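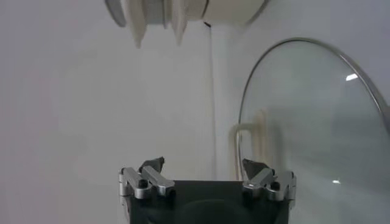
Looking After Glass Pot Lids

A glass lid lasts for years if it isn't knocked about, and most of the damage happens between uses: in the sink, in the cupboard, or leaning where it can roll. These are the habits we keep in our kitchen.

Standing a lid up

A round lid on its edge takes up very little counter, but it wants to roll. Give it something to rest against on both sides. A plate rack with deep slots works, and so does a tension rod set across a drawer. If you lean it on a wall, put a folded dish towel under the rim.

Keep upright lids at least a hand's width from the counter edge, and away from any cord that gets pulled during cooking.

Washing

Let the lid cool on a dry towel before it goes near water. Cold water on hot glass can crack it, even when the glass is tempered.

Wash with warm water and a soft sponge. For the brown film that builds up near the rim, make a paste of baking soda and water, spread it on, and leave it for 40 minutes. Wipe it off with a damp cloth. Don't use steel wool. Scratches weaken glass.

If the lid has a metal band, run an old toothbrush along the seam. Grease sits there and starts to smell. Dry the seam with the corner of a towel.

The knob

Check the screw in April and again in the fall. Hold the knob still and turn the screw from the inside until it is snug, then stop. Overtightening puts pressure on the hole, where cracks often start.

Replacement knobs are cheap. Measure the screw hole before you order. Liette Charbonneau wrote in to say she puts 2 thin silicone washers on hers, one on each side of the glass, and it no longer works loose.

Storing

Turn lids upside down on their pots if you have the shelf height. Otherwise file them upright by size, largest at the back. Don't stack glass on glass without a cloth or paper towel between.

When to throw one out

Run a fingernail lightly over the surface once it is clean and dry. A chip at the rim, or any line that catches the nail, means the lid is finished. Wrap it in newspaper, tape it, and put it in the trash. Cookware glass usually can't go in with bottles and jars, so check your local rules before recycling it.

Sylvie Hawthorne
Updated 18th September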